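Flimside Swim Hall: Walk-Through Safety Checklist with Comments
Winter closing inspection, December 23, 2020. Inspector: Ehsan Lodhi
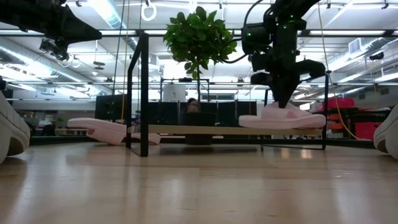 Pale pink slides with a thick sole and a wide strap. See item 4, Footwear.

What a pleasure this building is when it's quiet! I had the whole afternoon for it and went into every corner, including a few I'd only ever walked past. Ratings are OK, WATCH (look again in February) or FIX (before we reopen). Comments are mine, so come and argue with me if you disagree.

1. Entrance and lobby
Outer door closes fully: OK
Inner door closes fully: WATCH
Mats flat, corners down: FIX
Lighting: OK
Comment: The left mat has started curling again. I taped it, but tape is for today only and we need the heavier mat from the Malik order. The new lobby lights are wonderful, by the way. You can read the notice board from the ticket window now!

2. Locker rooms
Drains clear: OK
Benches tight to wall: FIX (family room, end bench)
Locker doors: WATCH
Hooks, no sharp edges: OK
Comment: The end bench in the family room rocks when you sit on the far side. One bolt is missing and the one next to it turns by hand. Locker 82 sticks and then flies open, so I've hung an out-of-order tag on it. Locker 131 has its key back, hooray, after I don't know how many months.

3. Showers
Water temperature at each head: OK
Anti-slip strips: FIX
Grab bars: OK
Soap dispensers not dripping on floor: WATCH
Comment: Two strips by the doorway are lifting at the ends and will catch a toe. I pulled hard on every grab bar (really leaned back on them) and nothing moved. Full marks to whoever put those in. The dispenser nearest the window leaves a slick patch right where people turn around.

4. Footwear on the pool deck
Signs posted at both doors: OK
Shoe shelf stable: OK
Staff footwear, tread checked: WATCH
Loaner slides, straps and soles: WATCH
Comment: My favorite item, and I know I go on about it. Slides are great on a wet deck as long as there's tread left under the ball of the foot. Turn them over and look! Bend the strap back on both sides and check where it meets the sole, which is where they tear first. Any pair with a split goes in the trash, both shoes, so we don't end up with odd ones. Please keep them on the shelf and out of the walkway.

5. Pool and deck
Depth markings readable: WATCH
Ladders, no wobble: OK
Ring buoys and reaching pole in place: OK
Deck tiles: FIX
Comment: There's a chipped tile beside the shallow-end ladder with an edge you can feel through a sock. The 3000 mm marking at the deep end is fading, and I'd love to see it repainted in the darker blue. The new reaching pole is a beauty, light and easy to swing out.

6. Pump room and chemicals
Door locked: OK
Eyewash station tested: OK
Containers labeled and closed: OK
Fan running: WATCH
Comment: Tidiest I've ever seen it. The fan has a rattle at low speed that goes away on high. Dasex has the service contract, and the job number is 255 if you need to call them.

7. First aid and exits
First aid kit full: FIX (small bandages, cold packs)
Exit signs lit: OK
Exit routes clear: FIX
Comment: The stacked chairs by the side exit have to go somewhere else. I moved them to the party room for now. The Drellolico phone by the guard chair works, and the sound is so clear I called the front desk twice.

Still open from last time: handrail paint, clock over lane one.
Next look at the WATCH items: February, same route, starting at the lobby.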